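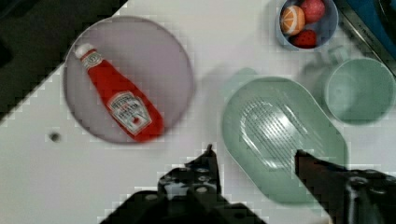
腕部相机画面:番茄酱瓶横放在圆盘上,右侧为浅绿色沥水篮

Trisside 桌面操作软件组 例会纪要
时间:2024年1月9日
参会:感知、规划、控制、工具链各一组
记录:工具链组

一、上次遗留事项
Kusano 数据回放工具的时间轴对齐已合入主分支,腕部与俯视两路画面终于能一起拖动了,大家当场试了好几遍,反响很好!标注导出仍有中文路径报错,工具链组继续跟。

二、感知
1. 新版分割模型在厨房物品集上跑完,共74段回放。番茄酱瓶这类颜色鲜明的物体分割很稳,瓶盖朝向也能给出来,规划组表示这一项正是他们等了很久的。
2. 浅绿色沥水篮仍是难点。颜色与白色台面接近,腕部画面一有运动模糊,轮廓就会出现重影,掩膜跟着变大。感知组建议融合前先按清晰度给腕部帧打分,低分帧只用于跟踪,不更新掩膜。会上同意。
3. 台面上的深色安装孔偶尔被当成小物体。决定在标定文件里加一层静态掩膜,孔位随台面坐标系走。

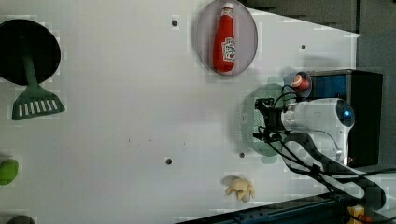 俯视相机画面:夹爪位于浅绿色圆盘上方,锅铲搭在黑色圆形物上

三、规划
1. Chou 规划器接入新的碰撞体接口,单次求解上限设为100毫秒。组内演示了绕开台面物体的轨迹,动作比旧版顺得多,围观的同事都凑过来看。
2. 线缆目前没有进碰撞模型。夹爪到手臂之间的黑色线缆会成环,讨论后先用一串胶囊体近似,半径取保守值,后续再看是否需要随关节角更新。
3. 锅铲这类跨在两个支撑面上的物体,抓取候选排序不理想。规划组提出把支撑关系写进场景图,由感知侧给出“搭在……上”的关系及置信度。感知组觉得可行,也很想试,三月前出第一版。

四、控制
1. 控制组汇报阻抗参数在线切换,接近段与接触段各用一组参数,过渡用11个控制周期完成。日志里力矩曲线平滑,没有见到跳变。
2. 下一步把切换条件从固定距离改为规划器给出的阶段标记,接口字段由控制组起草。

五、工具链
1. Brokik 任务脚本支持断点续跑,现有回归用例超过1250条,夜间可以全部跑完。这件事值得单独表扬一下!
2. 俯视画面中手臂遮挡物体时,回放界面应显示该物体最后一次可见的时间戳。需求已记入看板。 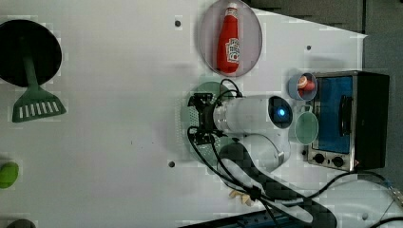

六、待办
1. 感知组:腕部帧清晰度评分,附阈值对比结果。
2. 感知组与工具链组:安装孔静态掩膜写入标定文件。
3. 规划组:线缆胶囊体近似,另补一组烤箱旁的窄空间用例。
4. 控制组:阶段标记字段草案,发邮件列表征求意见。
5. 工具链组:修复中文路径导出,更新 Kusano 使用说明。

下次例会先看支撑关系的数据格式,请各组提前把字段意见填到共享文档。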